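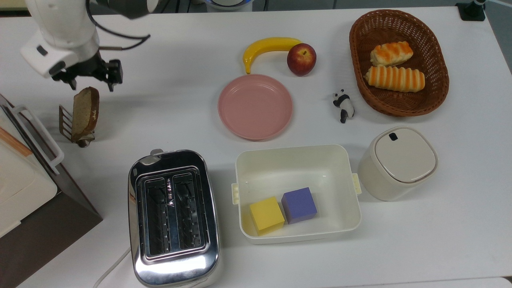
写真提供:Rokent

家庭用ロボットアームキット「Pondudau」体験モニター募集のお知らせ

こんにちは、Rokentのユーザー体験チームです。寒い日が続きますが、みなさま温かい朝ごはんを召し上がっていますでしょうか。わたしたちはこのところ、朝の食卓まわりのお手伝いをテーマに、卓上型アームキット「Pondudau」の仕上げに取り組んでおります。トースト立ての食パンをつかむ、お皿に移す、といった人なら何気なく済ませてしまう動作も、いざ機械に任せるとなるとなかなか奥が深く、毎日が発見の連続です(社内ではすっかりパン談義が増えました!)。

そこで6月の発売を前に、実際にキットに触れ、率直なご感想を聞かせてくださるモニターの方を8名募集いたします。ロボットの知識やプログラミングの経験は問いません。むしろ説明書を読むのが苦手な方、台所に新しい道具を置くのはちょっと気が重いという方のお声こそ、ぜひ伺いたいと思っております。

お願いしたいこと
・当社体験室にお越しいただき、キットの初期設定と簡単な動作の登録をお試しいただきます。トースター、かご、お皿などを並べた白いテーブルでの作業です。
・終了後、担当者と30分ほどお話しいただきます。「ここで手が止まった」「この言葉の意味がわからなかった」など、どんな小さなことでも歓迎です。

回数と時間
お一人につき3回、1回あたり2時間。日程はご都合に合わせて調整いたします。

謝礼
1時間につき1625円、交通費は別途実費をお支払いします。

応募いただける方
18歳以上で、日本語での会話に不安のない方。ご夫婦やご友人同士でのお申し込みも大歓迎です。その場合はお一人ずつご応募のうえ、備考欄にお相手のお名前をお書き添えください。

お申し込み方法
応募フォームに、お名前、ご連絡先、ご希望の曜日と時間帯、それから普段の台所仕事で「これは誰かに代わってほしい」と思っていることを一つご記入ください。長くても短くてもかまいません。5営業日以内に、担当のスメヤ・ゲブレイェスまたはケルスティン・ヴェントよりメールでご返信いたします。定員に達し次第、受付を終了いたします。

当日は動きやすい服装でお越しください。お茶をご用意してお待ちしております。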